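Odds and Ends Corner: Our December Gallery

We use cookies to remember your settings. By staying on this site you agree to our cookie notice.

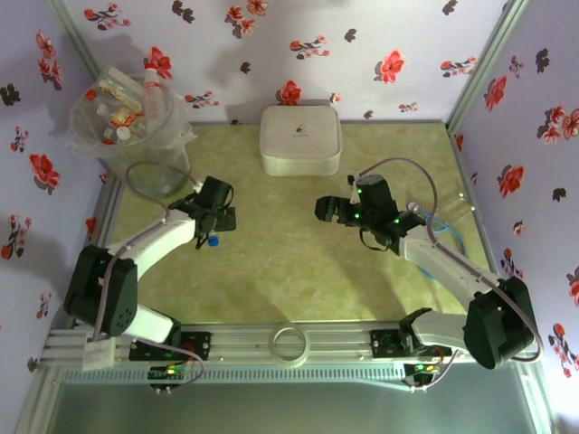

Flowered walls and a green floor

Welcome back to the Lendilik gallery, and thank you for stopping in during such a busy month! This one is all about the little corner we put together at Cunach, and I have to confess I've grown fonder of it than I ever expected to be of three short walls and a mat. The paper is a pale lavender-white with sprigs of red and dark maroon flowers all over it, the sort of pattern that makes me think of a guest bedroom with a good quilt and a window that sticks a bit.

I went back and forth over the floor for longer than I'd like to admit. Vaher had a plain gray that would have done perfectly well, but the light olive green with the marbled look kept calling me back -- and I do think it settles down all those flowers very nicely.

The box by the back wall

The white box with the rounded corners has the middle of the mat by the back wall. It looks like a router to me, with its small dark logo on the lid, and I like how plain it is against so much pattern. Pale things do well in front of this paper, I find, and I'll be keeping that in mind when we get to the shelves at Horkora (there are 20 of them, so wish me luck).

The clear tub

Over in the upper left corner is the see-through plastic container, lined with a clear bag, and it holds just the kind of mix that every household seems to gather: a white bottle with a red cap, a smaller white bottle, some crumpled orange and white packaging. I'm a great believer in a tub you can see into. My own hall closet has 4 of them now, and I still open the wrong one first.

The little blue cap

And do look for the blue bottle cap, just under the gripper on the left. It's such a small thing, but the color is lovely next to the green, and it's my favorite spot in the whole corner.

Posted Dec 18, 2023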